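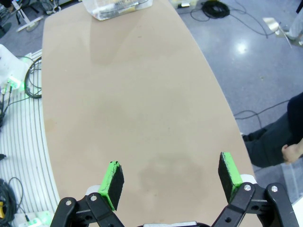

Slide 1. The table everybody puts stuff on

Leave this one up while people are still finding seats. Don't start talking right away, let them look at it.

Hi everyone, I'm Qistina Siregar, I look after the shared rooms on our floor over at Thibodeaux, and I'm going to spend my whole slot on tables. One big surface that a lot of people use and don't think about. (Pause. Somebody usually laughs. If they don't, keep going.)

Point to the dark roundish stain toward the bottom, in the middle. Ask: who has one of these at work? Hands up. Then the small brownish mark near the left edge, halfway down, which most people miss until I point at it. Then the smudges, which are faint and all over the place. So that's three kinds of dirty on one table top, and I treat each one differently, and I used to treat them all the same way, with whatever spray was under the sink. I'm a little embarrassed about how long I did that!

Mention the shape too. Long sides bow out, top gets narrower as you go up the table. I love this shape for meetings, people can see each other past their neighbor. I don't love it for wiping. You go straight up and down with the cloth like you would on a rectangle and you skip the curvy part of the edge every time.

Slide 2. Look across it before you wet anything

My one big habit. Get your eyes down low, near the level of the table top, and look across it toward a window or a lamp. A matte finish hides things from straight above — you get that soft pale band of light up toward the far end and not much else. From the side the smudges jump out. Walk all the way around. On a curved table you need to, the light hits every bit of the edge differently.

Story here if there's time: the week I wiped the big table at Thibodeaux every evening and still got a note from Gaétan Fortin that it was "sticky by the third chair." He was right. I was standing in the same spot every time and never once looked at it from his side.

Slide 3. Smudges

Damp cloth, then dry cloth. Go slow on this slide, people write it down.

Wring it out hard. If the cloth leaves a trail you can see, it's too wet. Follow the outline of the table first, all the way around, then fill in the middle with overlapping passes. Two cloths per table and they both go in the wash after. I bought 16 of them in October and I'm still using the same batch.

No polish on matte. I know, I know, it smells nice. It leaves shiny patches and then you're stuck polishing the whole thing forever to make the patches match.

Slide 4. Rings, rounds and mystery stains

Back to that dark one. I can't tell you from here what made it, and I'd want to have my nose over it before I tried anything. Could be a drink, could be something hot, could be inside the finish. So start mild and stop early:

Warm water and a drop of dish soap, cloth laid flat on it for a minute, lift, look.

Same thing again if it got lighter.

Baking soda and water, soft paste, fingertip pressure, under the edge of the table first so you know what it does to the color.

Then stop. Call whoever sold you the table. We have a Jusex and I phoned them, and the man on the phone talked me out of the scrubby sponge I already had in my hand.

Somebody will ask about toothpaste. Say no thank you and move on.

The brown ones near an edge, I go at those with a fingernail wrapped in the damp cloth. Half the time at our place it's food.

Slide 5. Things that live on the table

Ask them to look at the far end again. There's a clear plastic container up there and a small pale something next to it. Every shared table I've ever looked after grows a far end like that.

My rule is everything comes off before you wipe. Everything! Going around a container saves you a few seconds and leaves an outline of old crumbs exactly its size. Wipe the bottom of whatever you picked up, too, and let the table dry before it goes back.

At Thibodeaux we gave the stuff its own tray on the shelf by the door. The first tray was too small and filled up by lunch. Second one's been okay.

Slide 6. Coasters and the coffee situation

Keep this short, I always go over here.

We moved the Urnico off the table and onto a cart. Biggest change of anything I'm showing today. Fewer drips, and people pour standing up and carry the cup over.

Korkex coasters: I ordered 400, which was a typing mistake, and now they're on every desk and windowsill and people use them without being asked. Gaétan has a stack at home. I'm not recommending you order 400 — a good pile in the middle of the table where hands can reach will do it.

Slide 7. Questions

Go back to the first picture and leave it up. Have the two cloths and the spray bottle of plain water in the bag, people like to feel how dry "damp" is. Pass them around from the left side of the room.

If the refinishing question comes up, our quote was 900 for one table, and we said no and lived with the mark.

Take the laptop cable with you this time.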